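Search Plarnham Young Readers Type a word Go

How does a robot learn to hang up a tea towel?

Last updated: 25 October 2025

8 shares 2 comments

Robots have been building cars for a long time. A car factory is a good place for a robot, as every door and every bolt arrives in the same spot. A kitchen is much harder. Things get moved. Cloths are floppy and never fall the same way twice.

People who build robots for the home need to teach them about kitchens like yours. One way is to show the robot lots of examples of a person doing the job. A company called Prulamex sells a service that does this. The service is called Vi (say it "vee").

Vi is made up of a small camera worn on the head, a box that stores the video, and a list of jobs. A person puts on the camera and does a job from the list. The camera looks where the head points, so the video shows the hands and whatever they are working on. Later, a computer studies the video and looks for patterns in how the hands move.

The jobs are the sort you might be asked to do after tea. Working at the sink is one of them, and it often needs both hands together.

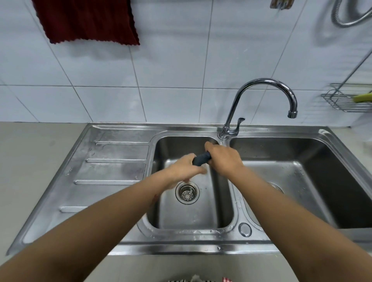

WAKONBY, February -- Diane MacDonald has tried Vi at home. She is a retired dinner lady and she answered an advert in the library. She was asked to do ordinary jobs at her own sink at her own speed.

"I thought they would want it done perfectly," she said. "They wanted it done the way I do it."

Her first batch had 304 short videos in it. Some were only a few seconds long. She did them over several weeks, mostly in the mornings, and stopped whenever she wanted to.

Why so many? Think about learning to catch a ball. If someone threw it to you once, you would not learn much. You need high throws, low throws and bad throws. A computer is the same. It needs to see a job done many times, with small changes each time.

Why is a cloth so tricky?

Pick up a mug and it stays mug-shaped. Pick up a cloth by one corner and the rest of it drops, folds and swings. A robot that plans to hold the other corner may find that the corner has gone somewhere else.

To hang a cloth on a rail, a person does several things without thinking about them. They find the corners and pull the cloth out flat. They lift it over the rail and let some of it drop down the other side. Then they may tug it until it looks straight. 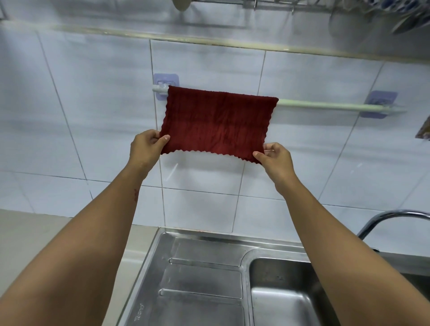 Each of those steps has to be learned. Pulling is a good example. Pull too softly and the cloth stays crumpled. Pull too hard and it comes off the rail, or the rail comes off the wall. Your fingers can feel the difference. A video cannot feel anything, so the computer has to work it out from the way the cloth moves. Some robots also have sensors in their fingers to help with this.

Colour matters too. If a computer has only ever seen red cloths, it may not know what to do with a blue one. The Vi list asks people to use more than one cloth when they can.
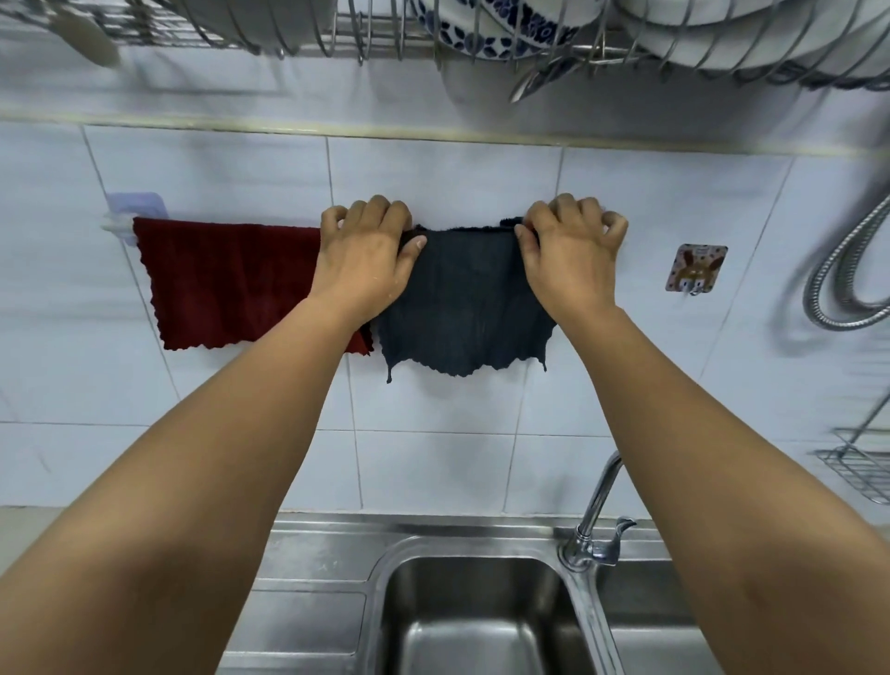 A dark cloth goes up on the rail next to a red one.

What is good about Vi, and what is not?

We asked Ivars Hunt, who teaches computing in Plarnham, to look at the service for us. He liked that the job list was written in plain words and that the camera was light. He did not like the strap, which slipped, or the price. Hiring Vi costs £79 a week, and that is a lot for a school club.

He had a question about privacy as well. A camera on your head sees everything you look at, and that could be a letter on the worktop or your little sister coming in for a biscuit. Prulamex says in its booklet that people should put letters and photos away first, and that everyone in the house must agree before filming starts. Ivars thinks that rule should be on the first page. It is on the last.

You have to be an adult to use Vi -- sorry.

Can a robot do it yet?

Sometimes. A robot that has studied plenty of videos may hang up a cloth in a kitchen it knows, slowly. Put it in a different kitchen, with the rail in a new place, and it may get stuck. That is why the company wants videos from lots of different homes.

Try it yourself

Hang a tea towel on a rail, or over the back of a chair. Now do it again very slowly and say out loud everything your hands do. Ask a friend to follow your words exactly, with their eyes shut. Did you leave anything out?

Words to know

Sensor: a part that lets a machine notice something, such as light or a push.
Pattern: something that happens in the same sort of way again and again.
Privacy: being able to keep things about yourself and your home to yourself.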